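Team site and patrol checklist, with my comments
Observer house, Asach, Bornia district
Monday walk-through, March 28, 2022
Filled in by Sofia Veloso, Wirnwood Ceasefire Monitoring

Okay, same form as last month. Marks are OK, FIX or ASK. I've typed my comments under each item so the next team gets the full story and doesn't have to decode my handwriting (sorry again to everyone who tried in December).

1. Gate and outer wall — OK
The gate swings freely and both bolts go all the way in. I'd still like the hinge side greased. The street number is readable from the road, so a driver coming in at night has a fair chance of finding us.

2. Flag, signs and vehicle markings — FIX
The flag on the roof is fine. The magnetic panel on the left door of the second car is peeling at one corner, and at a checkpoint you really want both sides to say who you are! Please don't tape it. There are new panels in the storeroom, behind the water filters.

3. Shelter room — OK, with a grumble
Door closes, lights work, and there's space for up to 14 people sitting close together. My grumble is that boxes keep creeping back in. I moved a stack of old report binders out on my way through. If you need somewhere to put binders, use the hall cupboard.

4. Water — OK
The tank gauge said 700 liters. That's comfortable for us plus the night guards, even if the road closes for a while. The lid was latched.

5. Kitchen and common room — OK
Fire blanket on its hook, extinguisher in date, gas bottle outside where it belongs. Nothing stored over the stove. Counter and table clear of paper, too, and I'm very pleased about that because maps were living in there for weeks.

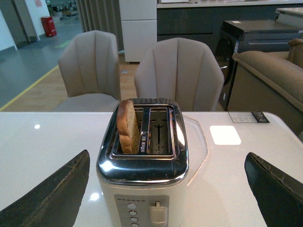

6. Generator and electrical load — FIX
The Kofler generator started on the second pull. Oil level good, fuel cans shaded and labeled. The trouble is the load sheet on the wall, which still lists the old radio charger and leaves out the second laptop station. Somebody please redo it before we have another evening where the base radio drops out in the middle of a check-in. 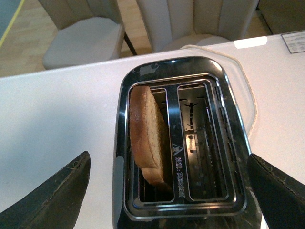
Radio room circuit gets priority when we're on the generator, full stop. I want that written at the top of the new load sheet in big letters. Everything that makes heat goes underneath it, so the kettle, the space heater and the iron all wait until the evening check-in is finished. Same goes for toast, and I put a toaster down at its full rating even if there's bread in only one slot and the other one's empty, like there. The sheet should show the worst case. If you aren't sure what something draws, read the plate on the bottom of it, or mark it ASK and I'll look on Thursday.

7. Radios and check-in schedule — OK
All 16 handsets accounted for and charging. Call signs are posted. I did a test call to the district office and they heard me clearly, though I heard them a bit faintly. Please keep doing a voice test before every departure, including the short runs into town.

8. Patrol vehicles — FIX
Car one passed everything. Car two needs the door panel (see item 2) and a jack handle, which has wandered off. First aid kits are sealed in both. Ballast blankets are under the seats, and the tow rope is the right one this time.

9. Checkpoint folder — ASK
Every car should carry the signed movement notice, the contact list for both sides, and blank incident forms. The notice in car one is a copy of a copy and the stamp has faded to almost nothing. I can read it, but I'm not the person who has to be convinced at a barrier at six in the morning. I've asked the liaison office if they can stamp fresh ones.

10. Patrol food and water — FIX
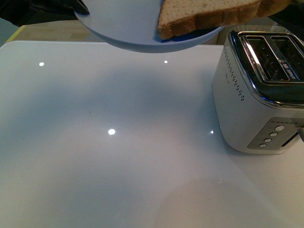
Being held at a checkpoint is mostly waiting, and you should pack for it. Last month's northern patrol sat for hours while phone calls went back and forth, and they'd left early with hardly anything in the car. Each vehicle box is meant to hold a full day of food and water per person, and I found both boxes half raided. Breakfast before you go is lovely, but a single slice of bread on a plate like that one won't carry anybody through an afternoon parked behind a barrier. Eat at the house, then check the box anyway! And if you take the crackers, write it on the lid so they get replaced.

11. Departure and turn-back rules — OK
I asked the team to talk me through what they'd do if a patrol got turned around, and the answers were good. Stop, stay polite, hands where people can see them, ask for the name or rank of whoever is refusing passage, call it in, leave by the road you came in on. No arguing about the mandate through a car window.
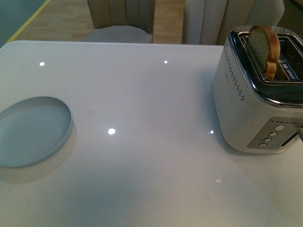
One person was fuzzy on when to call it in. The rule is right away, even if you think you'll be let through in a minute. Then every 3 minutes if things are tense, and on the normal schedule if they aren't. I've put the card with those timings back on the inside of the radio room door.

12. Incident reports — OK
Times match the radio log on the ones I pulled. A small request — please keep what you saw and what a villager told you in separate boxes. The form has both, and the people reading at the other end really do use them.

13. Night guards and visitor log — OK
Log is up to date. One visitor signed in and never signed out (it was me).

Still open: door panel, load sheet, jack handle, stamped notices, food boxes. Initial next to each one when it's done, and leave the form on the clipboard by the radio.

S. Veloso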